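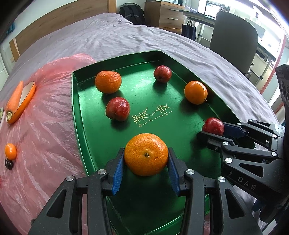 3.2 Bullpen use and rest days

We coded each relief appearance in the Kumance League by days of rest, pitches thrown, and the score when the pitcher entered. The full set holds 751 appearances. We dropped 45 of them where the scorer left out the pitch count, most from games at Grinitz. Adjei's earlier coding sheet was used without changes, except that doubleheaders were treated as one day.

Walk rate rose when a pitcher worked on back-to-back days, and the rise was larger for pitchers who had thrown more than 20 pitches the day before. Strikeout rate barely moved. Figure 4 plots both rates against rest. Plalley used its closer on short rest more often than any other club, which pulls the left end of the walk curve upward; taking Plalley out flattens it but does not change its direction.
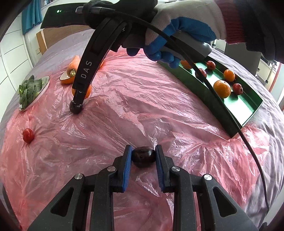 Does the score at entry explain the higher walk rate?

Only a small part of it. Managers did call on tired pitchers more often in close games, but the gap remained when we compared appearances with the same lead.

Figure 4. Walk rate and strikeout rate by days of rest, all clubs. Points with fewer than 45 appearances are left open.

The Shaikh model, fitted to the same data, gave a slightly smaller effect for left-handers. We return to this in Section 4.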